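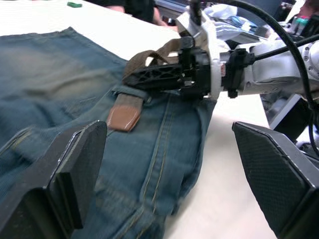
Belt and jeans on table two, seen from the wrist of the left arm.

We arrived at Cenadcombe at half past nine, after 26 kilometres on a road with more sheep than cars. The lab opens its doors for visitors once a year, in December, and I had wanted to go since Kittipong Sukprasert gave a talk to our club about it.

The lab is one long room with three work tables. At each table two arms are moved by a person, and every attempt is recorded, from all cameras together, so that a learning system can later study how the task is done. They call one recording an episode. The program has the name Inthanon, and the software where the episodes are sorted is called Caden.

Our group stayed longest at the table for clothing. The task there was to work with a belt in the loops of a pair of jeans. I had expected boxes and blocks, and I asked Kamonchanok Srithong why they chose something so difficult. She said that a block has the same shape every time you see it, but a belt of woven webbing bends as it likes, and the denim moves under it. The leather end is stiffer than the rest, so the gripper must hold the two parts in different ways.

What I liked best was the screen with the wrist view. From where we stood I could follow the arms quite well, but I could not judge the small distance between a fingertip and the strap. On the screen it was much clearer – also the stitching of the jeans was easy to see.

Wiroj Kaewsai explained that failed attempts are kept too, with a label. An operator works for around 40 minutes and then changes with a colleague, as tired hands give jerky episodes. Between two episodes the jeans are laid out again, a little different each time in angle and folds.

Later we could try the controls ourselves. I had seven minutes and did not get any strap through any loop. Bogumił Nowakowski, from our group, managed it on his second try and spoke of it all the way to the car park.

Coffee was in the hall, with very good plum cake. If you go next year, write to the lab early and wear warm socks – the floor is bare concrete.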